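Thank you again for backing the Tranen community choir through what has been a long and rather lovely summer. We now have 34 regular singers, and Chunhua Li has finally coaxed a proper tenor line out of them – no small favour to the rest of us!
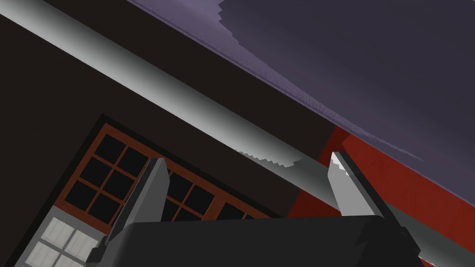 Will the autumn concert still go ahead? It will, in the Salludero hall, with Halvard Lundgren at the piano.

Sheet music has cost $232 so far, a little under what we'd set aside. 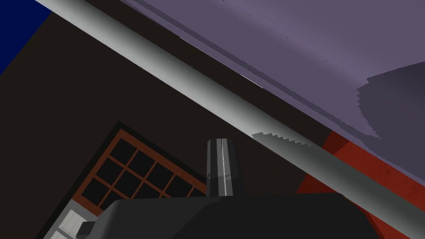 Tranen, Wednesday, March 11, 2026

Rehearsals have moved to the later time, which suits the parents among us much better.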